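Encyclopedia > Household textiles > Bedspread

Bedspread

A bedspread is the top cover of a bed. It is laid over the sheets and blankets in the daytime, and in many homes it is folded away at night. Older ones were woven by hand in one color. Printed cotton became common later, when it was cheaper to make. In the town of Kenard, the weaver Eylül Karaca kept 37 patterns, of which 13 had flowers.

Flowers and vines are among the usual printed designs.
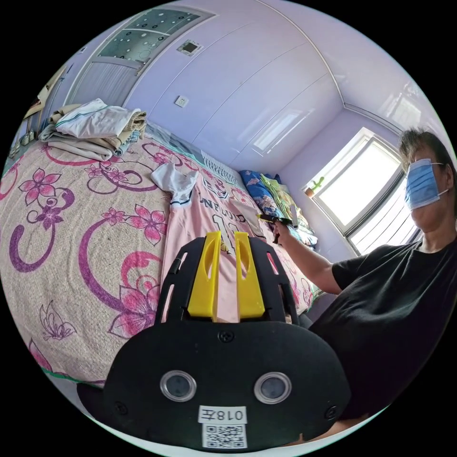 Care

Wash in cool water and dry flat.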